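Ondinmont Table Games Hire: Frequently Asked Questions

Sorting, storing and returning loose-item sets

What is in a standard set?
Plates, tennis balls and wooden blocks. The quantity of each is printed on the packing slip inside the lid. Sets are numbered individually, and the number on the slip should match the number on the box. If it does not, quote both when you contact us.

How large a table do I need?
Any flat table with a level top will do. A pale, plain surface makes the items easier to see from a distance. Avoid glass, as blocks stood on end can mark it when they fall.

Do the balls roll off?
They will on a table that slopes. Check with a spirit level before setting out, and correct the legs with card or felt. A ball placed in the centre of a shallow plate will normally stay there unless the table is knocked.

Should blocks be stood upright or laid flat?
Either is permitted under the Vrettos rules. Upright is harder. The Lekusard variation requires upright placement, and a fallen block must be reset by the player who placed it.

Can I use my own tennis balls?
Yes, provided they are standard size. Balls that have been used outdoors should be brushed first. Please do not return your own balls in our box, as we cannot trace them afterwards.

How do I clean the plates?
Wash by hand in warm water with ordinary washing-up liquid and dry with a soft cloth. Scouring pads leave visible scratches. Plates should be stacked only when fully dry.

How do I clean the blocks?
Wipe with a barely damp cloth. Do not soak them. Painted faces may lose colour if left in direct sun for long periods.

What does a missing item cost?
The current charges are on the back of the packing slip. Boxes 1436 and 1703 still carry the old slip; for these, ask Hazem Shehata at the hire desk for the current list.

When are sets unavailable?
The store closes in September for checking. Bookings that overlap the closure must be returned before it starts.

Who deals with rule queries?
Ruoxi Lü, through the contact form. Please state which variation you are playing.

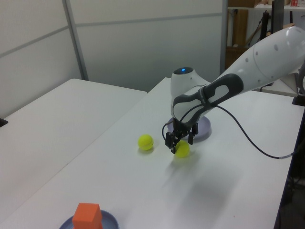

What order should items go back in the box?
Plates first, flat on the base, then blocks along one side. Balls go in last, on top of the plates, and the lid should close without pressure.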